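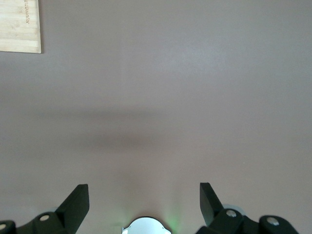
Attachment 1: wrist camera view, fingers open, board at upper left

Ticket 916 — Wekon gripper on the Nkosi arm, wrist camera exposure
Status: open
Opened: June 4, 2024

Hello all, and thank you for the patient replies on my last ticket. We are comparing the Wekon gripper with the Masik one we have used since March, and the arm, controller and camera settings are the same for both.

The trouble is with the Wekon. Our board finder loses the wooden board in 4 runs out of 20, and with the Masik it never did. My first guess was the soft dark band across the middle of the surface, which the finder may be taking for an edge. There is also a faint green glow beside the white housing between the fingers, and I wonder if that upsets the white balance.

Tried so far:
- Locked exposure at 4000 microseconds. A little steadier, still drops out.
- Restarted the Sevuvier controller, no change.
- Masked the bottom of the view so the black fingers are ignored. Helped the most, I think, but I haven't done a full set of runs with it yet.

Could someone tell me whether white balance can be locked separately from exposure? I looked through the menus twice and may well have walked right past it — happy to send the settings file if that is easier.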